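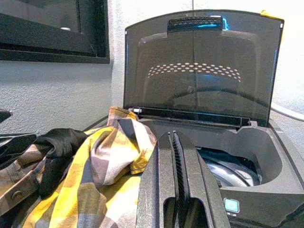
She said that people who bought their own washing machines were people who had given up on meeting anyone. I said I had already met someone, and that we were standing in the same kitchen, and that she was eating my toast. She said it was the principle.

The principle had been costing us a lot of quarters. For six years we had carried our clothes down to the laundry room of the Belmont, where there were two machines, one of which worked in the sense that it took money. The other had a handwritten sign on it that said BACK SOON, as if it had stepped out for a sandwich. In winter the pipes knocked. In summer the whole basement smelled like someone else's towels. She loved it down there. She had once borrowed a novel off the folding table and returned it four months later with a note in it, and had received a note back, and I believe she considered this the social high point of our marriage.

Then in December the management taped up a letter saying the laundry room would be closed for improvements, and the improvements, when they came, were a padlock.

So I went to Jornton's, out past the bus depot, which sells appliances that have been returned, dented, discontinued or orphaned. The salesman walked me past the new ones, the ones with a dashboard. He stopped at one that cost 900 dollars and could be told what kind of mud it was dealing with. I asked what it did if you didn't tell it. He thought about that for longer than I expected and then showed me the small ones in the back.

Mine was a top-loader, dark gray, with a smoky lid you could see through if you were patient. It was compact. He said the word several times, with respect, the way you'd say it about a boxer. It would do a wash in 30 minutes and it would go in a corner. I asked if it would go in any corner and he said it was your corner that had to worry. I paid and signed something.

She walked around it when it came, as far as you can walk around a thing in a corner, which is to say she leaned left and then leaned right.

"It looks like it's waiting for an apology," she said.

"It's a washing machine."

"It has its mouth open."

I closed the lid. She said now it looked offended.

We had a first wash that evening, a modest one, dish towels and socks, nothing we would miss. I used the sample packet of detergent they had thrown in, a brand called Aremus whose instructions were in four languages and disagreed. The machine filled. It hummed to itself. It turned one way, changed its mind, and turned the other, and we stood over it with our cups of tea like grandparents. I said wasn't this nicer than the basement. She said that in the basement, by this point, she would have heard about somebody's knee.

When it was done I lifted everything out and sorted it on the bed. Towels in one pile, socks in another, the sock without a partner in the place of honor on the windowsill, where he had two colleagues already. And then there was one more thing, and I held it up.

"What's this?" I said.

"What's what?"

It was plaid. Beyond that, I wasn't prepared to commit myself. It had come out of the drum wound into a kind of rope, and when I shook it loose it went right back to being a rope.

"That's yours," she said.

"I don't own any plaid."

"You own nothing but plaid. You're a plaid person. I've always made allowances."

I went to the closet and opened it and showed her. There was a great deal of blue, and some brown I was not proud of, and a single striped shirt from a wedding. She looked at it all for some time. It must have been hard on her. She had been making those allowances for eleven years.

"Well, it isn't mine," she said.

We took up the question over dinner. Her theory was that it had come up from the basement with us, in the last load before the padlock, and had been lying at the bottom of the hamper ever since, living quietly. My theory was that it had come with the machine. Jornton's did say returned, dented, discontinued or orphaned, and they had never specified that they meant only the appliances. She said if that was so then it was stolen goods. I said it was more of a toaster-with-a-bank-account situation. She said banks didn't do that anymore, and anyway you got to pick the color.

I called the store in the morning. I was passed from Sales to Service, and from Service to a man who sounded as though he was standing in a field. I explained that I had found an item in my washing machine. He asked what kind of item. I said fabric. He asked if the machine was still working, and I said it was, beautifully. He asked whether, in my opinion, finding fabric in a washing machine was a fault. I said I could see how it looked from his end.

"Do you want me to log it?" he said.

I said yes, log it, and he gave me a reference number, and I wrote the number down on the back of the warranty and have kept it ever since. I don't know what I'm saving it for. 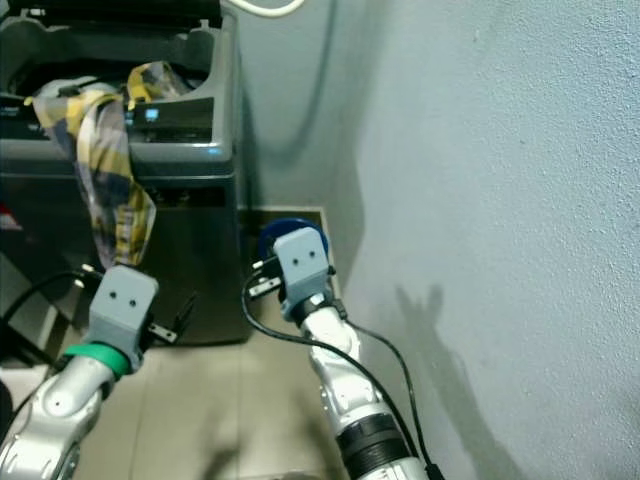
Marriage, as I understand it, is mostly a matter of where things get left. You can agree on money and on children and on whether the window stays open, and still come to grief over a wet sponge. In our house the rule had always been that whoever took a thing out put it back, and the rule worked fine until we had a thing that had no back to be put to. I wouldn't hang it in the closet, which would have been an admission. She wouldn't put it in a drawer, on the grounds that a drawer was adoption. So it stayed with the machine, slung over the front of the opening with the lid up, all its yellow and navy and gray and white checks bunched at the top and the rest of it twisting down to the middle of the cabinet, where the loose end curled off to the left like a tail. Every time I wanted to do a load I took it off, and every time I finished I put it back. It was easily the best looked-after piece of cloth we had.

"You've been washing it," she said, after a couple of weeks.

"Only when there's room."

"You washed it on its own. I heard you. I was in the bath and I heard it going around in there, all by itself."

I said it had seemed a little tired.

By then she had stopped complaining about the knees she wasn't hearing about. What she did was worse, she made inquiries. She wrote a notice and put it up by the mailboxes. FOUND, it said, ONE PLAID, and under that our apartment number. I pointed out that plaid was not a noun. She said it was if you'd lost one.

The first person to knock was from the third floor and had not lost anything. She only wanted to see it. She stood in front of the machine with her head to one side and said she would call that a scarf. Her husband, sent up after her when she didn't come home, called it a pajama leg. They had a short, low conversation about this in our hallway that I suspect had its roots in something earlier. The next was a boy who wanted to know if there was a reward. After him came a man in slippers who said his late aunt had owned one exactly like it, and when we asked him one what, he looked at it again and said he would have to think.

They all asked about the machine, too. They wanted to know was it loud, did it shake, what did it run us. A woman from the front of the building put her whole arm into the drum and nodded, like a farmer. The man in slippers asked what the little blue light meant. I told him it meant the thing was on. He asked if he might, since he was here, possibly, with just a few shirts, and I looked at my wife, and my wife was already getting down the good cups.

That was how we came to run the laundry room of the Belmont out of our apartment. I want it noted that I was against it. I drew up a schedule, which people admired and ignored. They came at all hours with their pillowcases full, and sat on our chairs for 30 minutes at a stretch, and told my wife about their knees. One of them left a novel on the table. I found a quarter on top of the machine one morning, and the day after that there were several, and I put out a saucer for them and felt like a kept man.

My sister-in-law, who got wind of all this over the phone, mailed us a brochure for a bigger model, a Fakir, with the corner turned down on the page with the prices. I put it with the reference number.

As for the plaid, it went on being claimed and un-claimed. The third floor had another look and came around to pajama leg, and her husband, on the same visit, came around to scarf. Whoever was using the machine lifted it off, set it aside on the nearest chair, and hung it back when they were through. I never asked anyone to. Once I came home and found it draped with the tail curling to the right, and I stood there in my coat for a minute, and then I fixed it.

In the spring they took the padlock off. There were two new machines down there, and a new folding table, and a light that came on when you walked in. My wife went down to see. She was gone for quite a while, and when she came back up she said it was very clean.

"Anyone there?" I said.

"No," she said. "They're all coming here at four." And she asked me if we had any more of that cake.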